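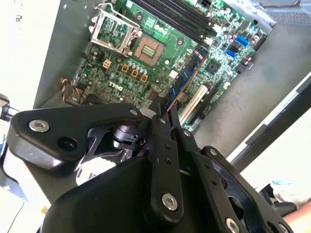 Rozália Matoušek wrote in to say that any arm can do a memory module if you let it practise the same slot 1000 times, and that the only thing worth watching at an open day is what happens when the part is a bit crooked. Fair enough. So here is how to watch one, based on an April visit to the Drergate open day at Pridbridge.

1. Get there before the guided tour. The Clurex leaflet promises 1000 builds without a fault. Ask over what period, and who was standing by.

2. Look at how the parts are laid out. A fixture tray with a pocket for the processor does half the job before an arm moves. Ask what happens without the tray.

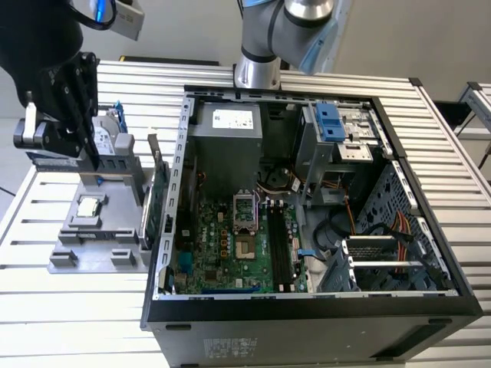

According to Ozoliņš, the tray is no cheat at all, and people on a factory line get trays too. True, but people also cope when somebody knocks the tray.

3. Pick one job and stick with it. Memory is a good choice: the slot is narrow and the module has to go in straight. Stand where you can see the gripper tips – not the big screen.

4. Time it yourself. I made one memory run 116 seconds on my phone, start to finish, 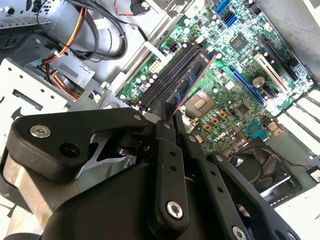 and that was without the case being put back together. Ask for a second go with the case turned slightly. I asked 3 times and was offered a pen.

5. Write down the answers before you leave, including "we'll get back to you".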